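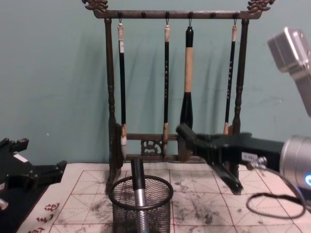

12 March 2020

Ink batches, Plarnport bench. Picking up from the grinding trial.

Masilela soot, second tin. Finer than the first, floats everywhere, had to shut the window and turn the fan off. Weighed out 56 g, glue already soaking since breakfast. Séverine says I let the glue get too hot last time and she's probably right, smelt of wet dog by lunch. Kept it under 60 this time. Well, mostly.

Batch A: soot + hide glue, kneaded by hand. Sticky for ages then suddenly fine. Went like liquorice.
Batch B: same but glue cut with more water. Never came together properly. Scraped it into a jar, label says B DO NOT USE, please don't use it.
Batch C: as A with the Flindine gum in place of half the glue. Shiny. Too shiny? Cracks if you look at it wrong.

Pressed A and C in the pear wood moulds. The small mould has a chip on one corner, so every stick from it comes out with a little ear. Can live with it. Oiled the moulds less than last time and still had to knock one out with the mallet.

Drying: sticks in the ash box, layer of paper, more ash. Change the ash every day for the first week, then every other. Rota is on the cupboard door. Monique has the weekend. Don't put the box back on the shelf above the radiator, that's how we lost the whole lot in the autumn, all bent like bananas.

Tested a scrap of last year's stick against the shop bottle. Ground it 300 strokes, small puddle of water. Stick ink is warmer, nearly brown where it thins out. Shop bottle goes blue grey and sits on top of the paper. On the Musta paper (80 gsm) both feathered badly, on the heavier stuff only the bottle did. Did the same line five times, slow and fast. Slow ones bleed more, no suprise.

Grey scale strips pinned up by the sink, let them dry flat first next time, mine curled.

Fixing test: wet sponge across the strips after an hour. Stick ink held, slight halo. Bottle lifted straight off. C scrap went tacky again when damp which rules out the gum for anything that will be mounted. Shame, lovely colour.

Money: receipt 613 is the soot and the gum together, Monique wants them split for the accounts. Soot is the bigger half. Have written it on the back in pencil.

To do
- more glue, the pearl sort not the sheet
- ask Séverine abuot camphor, she had some in a drawer
- sieve the ash, there are lumps
- new lid for the soot tin, this one pops off
- weigh A sticks weekly until they stop losing. Not ready before May whatever anyone says

Hands still black. Washing up liquid and sugar works better than the orange stuff.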